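Una tarde en el taller de robótica de Briditz

Fui a la jornada de puertas abiertas del centro de formación de Briditz con pocas ganas, lo confieso. He visto demasiadas demostraciones de robots que saludan con la mano y luego tropiezan con la alfombra. El folleto, impreso a todo color, prometía «la cocina del mañana, programada por los alumnos de hoy». Con esa frase ya iba torcido.

La entrada es por la calle de atrás, porque la puerta principal estaba ocupada por el puesto de la rifa. El programa de la tarde anunciaba tres cosas: una charla en el salón, la visita a los talleres y una exhibición del proyecto de curso, que se llama Kutholm y en el que trabajan 16 alumnos desde octubre. La charla duró lo que duran esas charlas. Se dijo «ecosistema» muchas veces y no se dio ni un solo dato de cuántos titulados encuentran trabajo. Lo pregunté al final y me remitieron a la web, donde no he sabido encontrarlo.

El taller mejora bastante la impresión. Está limpio, los alumnos explican lo suyo sin leer un papel y no hay música de fondo. El ejercicio de Kutholm consiste en que un brazo manipule menaje corriente: cazuelas, tapas, cucharones, cosas que cualquiera tiene en casa. Me pareció un planteamiento sensato. Coger un cubo de plástico de color uniforme lo hace cualquier equipo con un poco de paciencia; el menaje tiene asas, brillos y bordes redondos, y ahí se ve quién ha trabajado.

Según la hoja que repartían, el grupo lleva 1139 intentos anotados en el curso. La hoja no decía cuántos salieron bien. Tampoco qué cuenta como «bien», y entre levantar una pieza dos dedos y dejarla en su sitio hay un trecho largo.
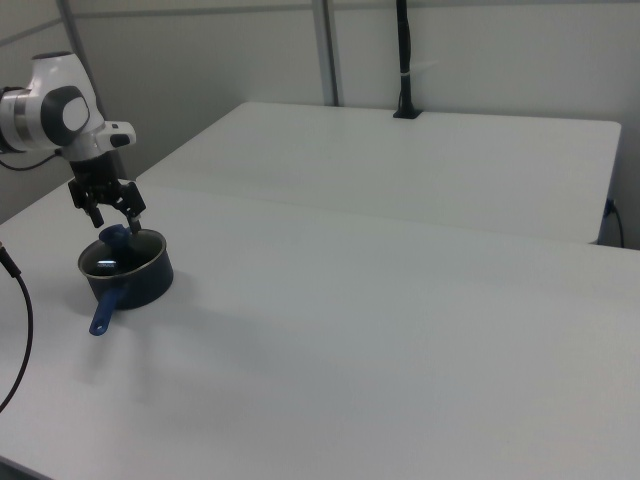 Zbigniew Witkowska me contestó que la tasa de aciertos no la publican a propósito, que en un club de estudiantes esa cifra sube y baja cada vez que alguien toca el programa, y que prefería que los visitantes miraran los cuadernos de errores. Añadió que a él le preocupaba más que los chicos supieran explicar un fallo que encadenar diez aciertos sin entenderlos.

Es una buena respuesta, y también una respuesta cómoda. Pedí ver los cuadernos y me los enseñaron, eso hay que reconocerlo. Están escritos a mano, con tachones, y algunas páginas valen más que toda la charla del salón. En una, un alumno discute consigo mismo si conviene agarrar una cazuela por el borde o por el mango, y acaba apuntando «depende del peso, medir». No encontré la medición.

El club compite en primavera en el torneo Jetlow. La inscripción cuesta 115 euros por equipo y el viaje lo pagan las familias, detalle que el folleto a todo color no menciona. El otro centro de la comarca, el Brzozowska, dejó de presentarse por ese motivo.

¿Recomiendo la visita? A quien tenga hijos en edad de elegir, sí, pero que se salte el salón y vaya directo al taller. Que pida los cuadernos y que pregunte por las horas de práctica: a mí me dieron dos versiones distintas, según con quién hablara. El café de la entrada se había acabado a las cinco y el aparcamiento cierra a las ocho.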